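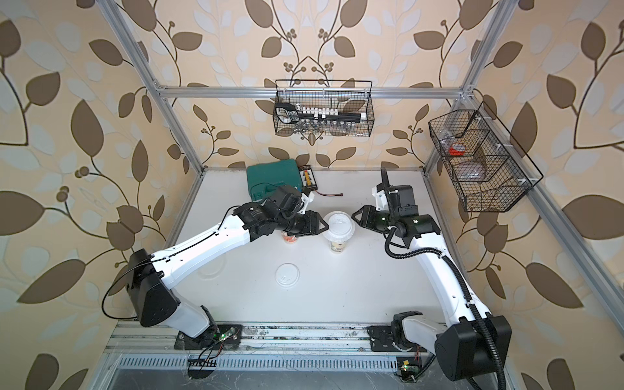
Zweiarmiger Versuchsstand mit Zweifingergreifer am linken Arm, Januar 2025

Greifervergleich am Versuchsstand Ilholm

Im Rahmen des Vorhabens Grultik werden am Standort Ilholm Greifer und Steuerungen für die beidarmige Handhabung leichter Trinkgefäße erprobt. Die Bildseite ergänzt den Zwischenbericht, der insgesamt 2171 ausgewertete Greifvorgänge umfasst. Geplant sind bis zu 2850 Versuche je Greifervariante.

Zum Aufbau
Beide Arme sind an der Vorderkante des Tisches auf einer gemeinsamen Metallschiene befestigt. Die Arbeitsfläche wird von einem Aluminiumgestell eingefasst. Die Ansteuerung erfolgt in der laufenden Versuchsreihe über die Steuerung Skimlow in der Version 2.

Zu den Prüfobjekten
Verwendet werden durchsichtige Kunststoffbecher mit Inhalt, mit und ohne Deckel. Der Becher mit weißem Deckel steht in der Tischmitte zwischen den beiden Greifern, ein weiterer Deckel liegt davor auf der Fläche. Bewertet werden Haltekraft, Verformung der Becherwand und Wiederholgenauigkeit beim Anfahren.

Zur Kabelführung
Am rechten Arm verläuft ein schwarzes Wellrohr vom Sockel bis zum Handgelenk. Der Einfluss der Leitungsführung auf die Endlage wird in Messreihe 89 gesondert betrachtet.

Die Ergebnisse des Vergleichs werden im April veröffentlicht. Anfragen zur Nutzung des Bildmaterials sind an die Projektstelle Grultik in Ilholm zu richten.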